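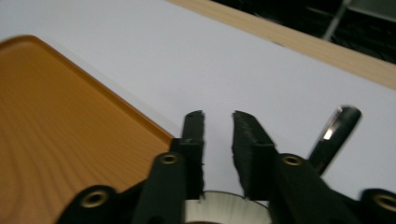
Attachment 1: gripper, jaws open, white tabletop

Plidar Household - Support
Ticket: Shared shopping list duplicates items and brings back deleted ones
Status: Solved
Opened: Saturday, November 20, 2021

Customer wrote:
My wife and I share one list called Nedlow (the name of our road). Since the last update, anything she ticks off comes back on my phone. I bought oat milk on three trips in a row and we now have four cartons. The list also shows everything twice, except bin bags, which we did need and which have gone.

We both have the current version. I have signed out and in again. She has not, as she says hers is working.

Support wrote:
Thanks for the report. Please open Settings, then Lists, then Nedlow, and tell us the item count shown at the bottom. We need it from both phones.

Customer wrote:
Mine says 3000. Hers says 1000. There are 14 things on the list that I can see.

Support wrote:
The count includes ticked items kept as history. 3000 is the limit. Once a list reaches it, the app stops saving new ticks and fetches the older copy again, so items you have bought will reappear.

Please try the following on your phone only:
1. Turn on flight mode.
2. Settings - Lists - Nedlow - Clear history.
3. Close the app fully.
4. Turn flight mode off and open the app again.

Customer wrote:
Did that. Count went to 0, then back up to 3000 within a minute. Oat milk is back.

Support wrote:
Is the list open on any other device? An old tablet or a browser tab would count.

Customer wrote:
There is a Lahlou kitchen screen on the fridge. We stopped using it in January because it kept reading the list out at breakfast. It is still plugged in.

Support wrote:
Please remove it under Settings - Devices and repeat the four steps. Then have your wife sign out and back in, even if hers looks fine.

Customer wrote:
Kitchen screen removed. Count on mine is now 14 and has stayed there overnight. Hers was still 1000 until she signed out, and now it matches. No doubles. I put bin bags back on by hand.

One more thing. There is an item called "ask him about the shelf" which neither of us can delete.

Support wrote:
That one is stored as a reminder and only the person who added it can remove it. On her phone, hold the item and choose Remove for everyone.

Customer wrote:
She says she knows how to remove it and it is staying on until the shelf is up. You can close this.

Internal note: history limit fault passed to the Testmont team. Old display devices should not be able to restore cleared history.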